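3.2 Posting Behavior Around Match Days

We collected public threads from the Liltside supporter board over 14 months, from the start of preseason to the close of the following season. Threads with fewer than two replies were dropped, as were ticket resale posts. The remaining set holds 777 threads, each tagged by topic (match, transfer, club finance, off-field) using the Lakex coding scheme. Two coders worked separately, and disagreements were settled by the rule set out in Section 2.4.

Off-field threads were rare in most months but drew long exchanges when they did appear. In February, when the stadium lease at Mukberg was under review, a single thread passed 1,000 replies. Match threads peaked in the hour after the final whistle and fell off quickly – the decay was steeper after wins than after losses. This agrees with the pattern reported by Potgieter for smaller clubs, although that study did not separate home and away games.

Reply length did not follow the same curve. Median length stayed flat through the week and rose only in off-field threads, where posters quoted each other more often. We treat quoted text as part of the reply in Table 3 and remove it in Table 4.
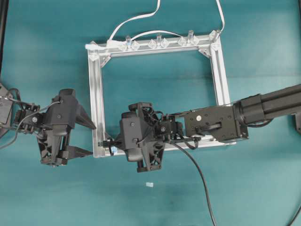 Figure 2.

Moderator actions were logged separately. Locked threads remain in the sample up to the time of the lock, and deleted replies are counted in thread totals but left out of all length measures.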